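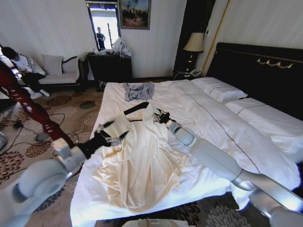 A cream garment and a folded T-shirt on the bed in a guest room at the Lindgren Hotel, Mosanville.

Lindgren Hotel extends garment care service to all guest rooms

January 2, 2020

The Lindgren Hotel, Mosanville, has extended its in-room garment care service to all 53 guest rooms. The service was first offered in August on two floors of the main building and is now part of the standard daily servicing of every room. It is provided at no extra charge to guests staying one night or longer.

Under the service, clothing that a guest has left out on the bed is folded or hung when the room is made up. Guests who would prefer their belongings to be left alone may say so at check-in, by telephone from the room, or by hanging the grey card on the outer door handle. Clothing inside a closed suitcase, wardrobe or drawer is not handled under any circumstances.

The hotel recorded 3691 items of clothing under the service between its introduction and the end of the year. Shirts and T-shirts made up the largest group, followed by nightwear and dresses. Requests from guests to be left out of the service were few and came mostly from those staying for a single night.

Frauke Rothe, General Manager, said: "Our guests have told us that they notice a tidy room on their return more than almost anything else we do during the day. A made bed with a heap of clothes moved on to a chair is only half made. We are pleased to be able to offer the same standard on every floor."

How clothing is handled

A written guide to garment care has been prepared by the Housekeeping Department under the direction of Giuliana Bermúdez, Head Housekeeper. The guide sets out that clothing should be dealt with before the bed is stripped or made, and that each piece should be laid out flat on the bed, with the collar towards the headboard, before any fold is started.

T-shirts are folded in thirds with any printed design facing upwards. Long, loose or shiny garments are lifted from the shoulders, allowed to fall straight and placed on a padded hanger where one is free. If no hanger is free, they are folded once at the waist and laid over the foot of the bed. Straps, belts and ties are kept with the garment they were found on. Pockets are not emptied.

The guide also covers bedding. The bed cover is smoothed from the headboard downwards, and pillows with piped edges are set with the piping straight and the open end of the case away from the door. Small creases left by clothing are to be smoothed by hand. Irons are not to be used on the bed.

Items that appear to be damaged, stained or marked "dry clean only" are left where they are found, and a note is placed beside the telephone inviting the guest to contact the laundry desk. The laundry desk can arrange same-day cleaning with Siratero, the hotel's contracted cleaner, for items handed in before 9 am. Siratero's usual charges apply and are listed in the room directory.

"Most questions we receive are about silk and satin," said Ms Bermúdez. "These fabrics slide off a pile very easily and they hold a crease if they are pressed down. The guide asks for them to be handled last, on a clear area of the bed, and never to be placed underneath anything heavier."

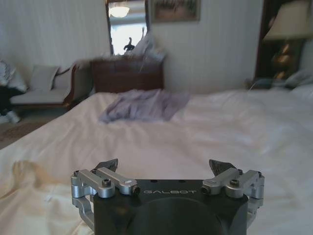 Changes to room servicing times

To allow for the additional work, the time set aside for servicing an occupied room has been increased by 5 minutes. Rooms will continue to be serviced between 9.30 am and 2 pm. Guests who wish to have their room made up earlier should inform reception on the previous evening.

Evening turndown is not affected and remains available on request. Clothing will not be folded at turndown, although nightwear left on the bed will be placed on the pillow as before.

The furniture in the guest rooms is unchanged. A further supply of padded hangers has been ordered from Vultside, the firm which supplies the hotel's linen, and will be placed in wardrobes as deliveries are received. Guests who need more hangers in the meantime may request them from reception.

Lost and mislaid clothing

Clothing found in a room after departure will continue to be logged by Kevin Muñoz at the laundry desk and kept for three months. Guests enquiring about an item are asked to give their room number, the date of departure and a short description of the garment, including its colour and size. Postage is charged at cost.

Comments on the service may be left at reception or addressed in writing to Lizeth Ticona, Guest Relations. A printed copy of the garment care guide is available from the laundry desk on the ground floor.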